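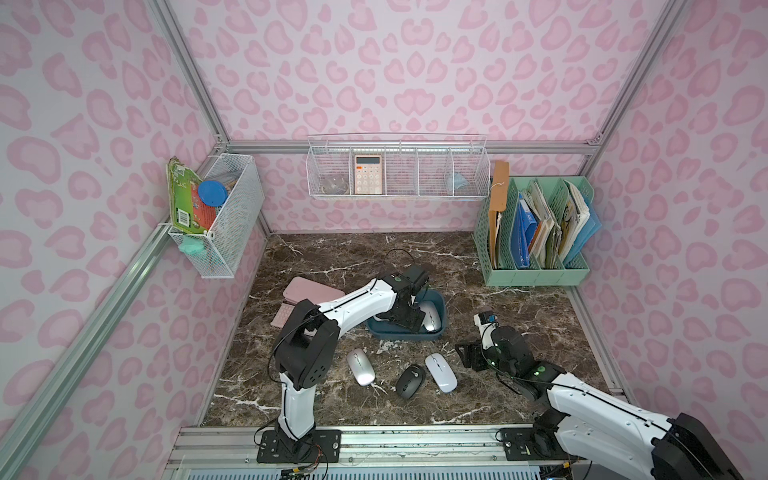
Workshop notebook, November, bench 3

Started 9.40. Rig as left last time: both arms on the front platform, rails not touched. Task for the month is still mice into the tray, then we look at mixed office bits.

Left arm first. The elbow was sagging again at full reach, so I took the cover off and found the horn screw had backed out by most of a turn. Threadlock on, left it over a tea break, refitted. Holds now with the gripper hanging down into the tray. I didn't redo the zero offsets on the other joints and I probably should.

Right arm is fine mechanically. The wrist cable still pulls when the forearm comes round past the middle. Necati wants to reroute it along the underside of the upper link. I'd sooner add slack and a clip at the elbow, then only do the reroute if that fails. His bench too, so we'll try mine first and argue after.

New fingers are on, printed in the black Resix filament, 61 per cent infill. The old pair flexed at the tips when they closed on anything rounded. These are tapered more, and narrow enough to get down beside a mouse when it has its neighbours close by.
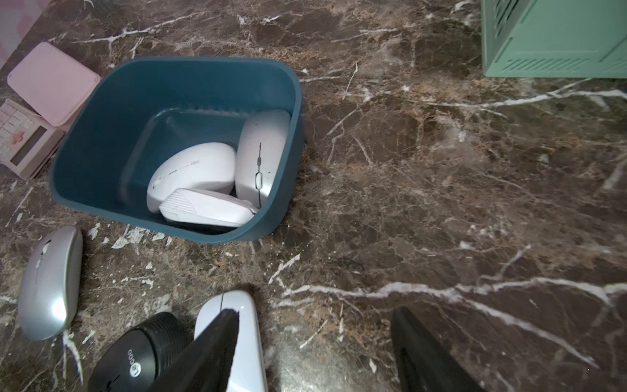
Picking up by the sides works if the fingers come down square to the long axis. Ten degrees off and the shell rolls away. The glossy ones are worse for this, and the glare off a shiny shell upsets the edge finder as well. Turned the lamp towards the wall and the edges came back cleaner. Must mark the lamp position with tape.

Tried 9 picks on a slow profile with the gripper current turned down. 7 went in. Both misses were at the tray rim, where the finger touched the edge on the way down and let go early. Raised the approach height and moved the release point further in. Not rerun yet.

Skastow script: the pause after closing was still set for the old fingers. Changed it, saved as a new copy, old one kept. Whoever edits next, please put initials in the top line.

The other thing is where they land. The script drops everything at one point, so the tray fills in a heap and the next one has nowhere to sit. Three release points across the tray would do it. Necati says use the wrist camera and pick the emptiest patch. Fine, but later.
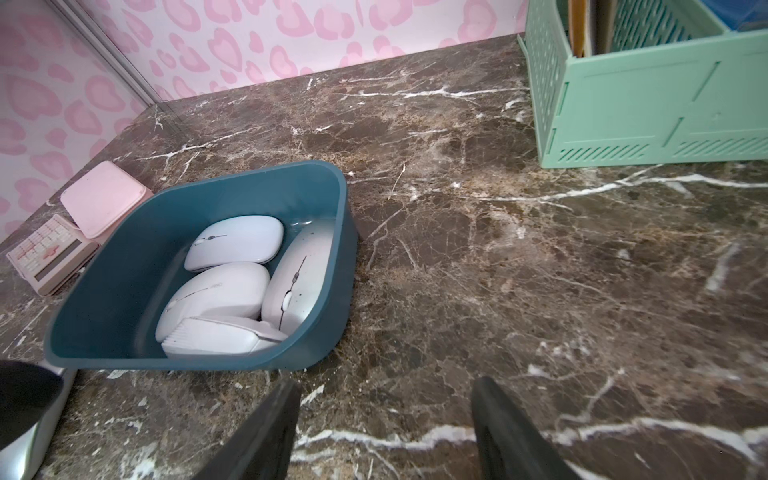 Photo: Trolance workshop, wrist camera

Emptying the tray is going to be the harder half. Mice against the wall leave no room for the second finger. Might need to nudge them towards the middle before closing, or come in from above with one finger inside the wall and drag. Will try the nudge by hand control before writing any code for it.

Vasiliauskas order: two spare servos, a bag of cable clips, M3 inserts. Ask if they still do the short horn screws, we are down to the last few.

To do
Zero offsets, left arm, all joints
Clip and slack on right wrist cable
Tape for lamp
Rerun the slow profile with new approach height
Three release points

Arms parked and power off at the wall, 17.15.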